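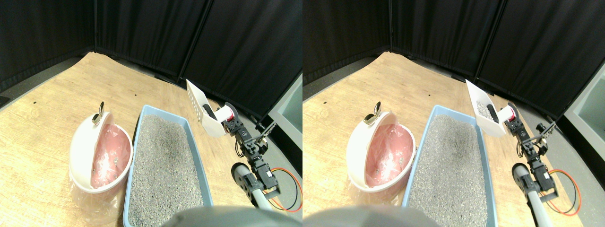
Section 4: Teaching your Callura arm its first grips

By now your Callura should be clamped down, plugged in and calibrated (if it isn't, do pop back to Section 3, it only takes a few minutes and you'll be glad of it later). This section covers holding long, thin things by the handle, and we do suggest you take it slowly with a cup of tea nearby.

Before you start

Set the grip force dial to 2. Clear the reach of the arm and keep loose cables behind the base, well away from the joints.

CAUTION: Keep fingers, sleeves and long hair out of the jaws whenever the status light is green. The stop button must be within reach of a grown-up at all times.

4.1 Closing on a handle

1. Lay the handle flat on the table, pointing away from the arm.

2. Press and hold TEACH until you hear two beeps, then guide the gripper down by hand until the handle sits between the jaws. There's no hurry, as the arm will wait for you quite happily.

3. Press CLOSE. Let the jaws come to rest before you touch anything else, and have a look at the wrist camera view on your screen.

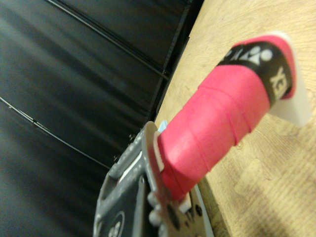 4. If you're happy with the hold, press SAVE and give the grip a name. You can store up to 104 of them, so don't be shy about keeping a few spares!

5. Press OPEN, take the handle away and put it back at a slightly different angle. Run the saved grip again. 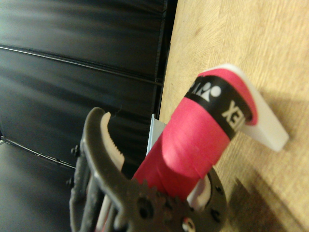
4.2 Looking after the finger pads

The pads do most of the hard work and they are the part you'll replace most often. Check them after every 1,000 closes, or sooner if things begin to slip. The small teeth along the inner edge of the finger should face the thing you're holding, as they do with the pink racket handle. Brush any fluff or grit out of them with a dry toothbrush, and please don't use oil.

NOTE: Spare pads are sold in pairs by Gamside. Ask for Noura Haddad on the parts desk if you aren't sure which size you have.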